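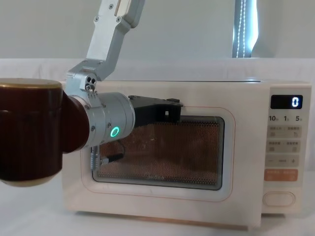 Unit 3: Reheating and Portioning in a Small Kitchen

Welcome back, everyone! Last week in the Tirley kitchen we talked mostly about shopping and storage, and this week we get to the part most of you asked about on the sign-up sheet, namely what to do with a big pot of something once dinner is over. Please bring this handout with you on Wednesday (the Dunleavy room, same as before) and a pencil, as there is space on the back for your own times.

Cooling and dividing

A deep pot of soup holds its heat for a very long time, so we divide it up while it is still warm. Shallow containers are best, no more than 2 inches deep, with the lids set on loosely until the steam dies down. Get them into the refrigerator within two hours of coming off the stove. I know plenty of us grew up with the pot left out overnight, and I did too, but please don't do that for this course.

Label each container with the contents and the day. Leftovers are good for 3 days by our house rule at Prostside, and after that they go in the freezer or the trash.

Knowing your wattage

Package directions are written for a particular oven power, and yours may well be different. Look inside the door or on the back for a label. To convert, multiply the time on the package by the package wattage, then divide by your own. A dish marked 4 minutes at 1,000 watts works out to 5 minutes at 800 watts. We will do several of these together, so don't fret if the arithmetic is rusty!

A turntable helps even out the heating, though you will still find cool spots in the middle of anything thick, and that is where stirring comes in.

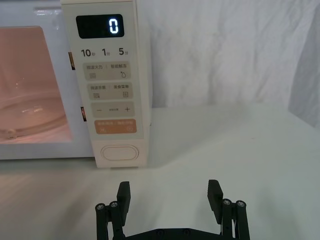 Reheating, step by step

Spread the food out in a dish marked microwave safe and cover it loosely. Heat for half the time, stir well from the edges inward, then heat for the other half. Let it stand a couple of minutes before you check the center with a thermometer. You are looking for 165 degrees.

For next time

Try one conversion at home with a package from your own freezer, and read the Drondau bean stew recipe in your packet.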